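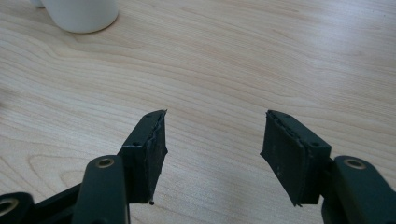
Tabletop in light-colored wood, Windside Center, second-floor workroom.

From: Eirlys Jarman, Furnishings Office, Windside Center
To: Building Users list
Date: Oct 20, 2018
Subject: Re: Cleaning and refinishing of wooden tabletops

Dear colleagues,

Thank you to those who wrote in response to the September notice on the wooden tabletops. Several of the replies raised the same points as the message from the Achari Annex, which is quoted below with the sender's permission. I have answered that message in full so that the answers are available to everyone on the list.

The inventory completed last month records 84 wooden tables in general use across the Windside Center and the Achari Annex. This figure includes the worktables on the second floor, the long tables in the two reading rooms, and the small tables in the corridor alcoves. It does not include the laminate desks in the staff offices, which are maintained under the Nudo contract and are not affected by anything in this message.

> From: Study Rooms Desk, Achari Annex
> To: Building Users list
> Subject: Cleaning and refinishing of wooden tabletops
>
> We have read the September notice and would be grateful for clarification before we pass it on to our evening staff.
>
> First, the notice says that spray cleaners are no longer to be used on the wooden tables. Our supply closet still holds a good quantity of the lemon spray issued last winter. May it be used on any surface, or should it be returned?
>
> Second, three of our tables have pale rings where cups have been left standing. One of our staff has had good results at home with a paste of baking soda. We have not tried it here and would like to know if it is permitted.
>
> Third, we understand that the tables will be taken away in groups for sanding and oiling. The annex has very little spare seating. How many will be gone at one time, and for how long?
>
> Finally, who pays? Our room budget for the year is already committed.

On the first question, the lemon spray may be used on the laminate desks, the metal shelving, and the door plates. It should be kept off the wooden tables altogether. The spray contains silicone, and the Pasano workshop, which will carry out the refinishing, has found residue of this kind on tables it treated for us before. Oil does not take evenly over it, and the affected areas must then be sanded a second time. Unopened bottles may be returned to the Furnishings Office through the internal mail cart. Opened bottles should stay where they are and be used up on the surfaces named above.

For daily cleaning, please use a cotton cloth wrung out in plain warm water, followed at once by a dry cloth. Wipe along the grain. If a table is greasy, one capful of the neutral soap supplied to each floor may be added to a full bucket. The green scouring pads are for the sinks only. We have replaced the blue microfiber cloths with white cotton ones in most closets, and the remaining closets will be restocked by the end of the month.

On the second question, baking soda paste is not permitted. It is a mild abrasive, and on an oiled surface it tends to leave a dull patch wider than the original ring. Pale rings are usually moisture held in the finish, and many fade without treatment over several days. Please mark the table on the room plan, note the date you first saw the ring, and leave it alone. Dark rings are a different matter and should be reported to this office promptly, as the moisture may have reached the wood itself. Ink, glue, and paint should likewise be reported. Staff should not scrape at dried glue with a blade or a ruler. Two tables were gouged in this way last year, and both had to be sanded well below the original surface.

On the third question, the tables will be collected in groups of six. Each group will be away for nine working days, including the time needed for the oil to cure. The annex will be scheduled last and will receive six folding tables on loan before its own are removed. The folding tables are slightly lower than the wooden ones, and rooms that use adjustable chairs may wish to lower them accordingly. The second-floor workroom at Windside will be scheduled first. A room-by-room calendar will be sent to this list when the workshop has confirmed its dates.

Before each collection, please do the following:

- Clear the tabletops and remove any tape, labels, or felt pads.
- Check underneath for cable clips and power strips, and ask the electrical desk to detach them.
- Leave the inventory tag in place on the underside of the frame.
- Keep a clear path to the door wide enough for two people carrying a table on its side.

Tables returned from the workshop may have a faint smell of oil for a few days. They may be used at once for reading and paperwork. Hot drinks, potted plants, and damp cloths should be kept off them for two further weeks. Tools and equipment with metal feet or hard edges should be set down on a mat, and this applies to all the wooden tables at all times. Cork mats are available from this office at no charge. We have ordered 400, and rooms may request as many as they have seats.

On the final question, no charge will be made to room budgets. The refinishing is funded from the central furnishings allocation, in which $3,000 has been set aside for the workshop and $2,000 for mats, cloths, soap, and transport. Rooms will be charged only where a table is damaged after its return through the use of a product excluded by this notice. We do not expect this to arise often.

One respondent asked if the tables might be stained a darker color while they are at the workshop. This was considered. The Pasano workshop advises that a clear oil is easier to repair in small areas, and we have followed that advice. The tables will keep their natural color.

Questions about particular tables should be sent directly to this office with the room number and the inventory tag number. Questions of general interest may be sent to the list.

Yours sincerely,

Eirlys Jarman
Furnishings Office
Windside Center

Contact the list owner | Copyright Windside Center | Back to top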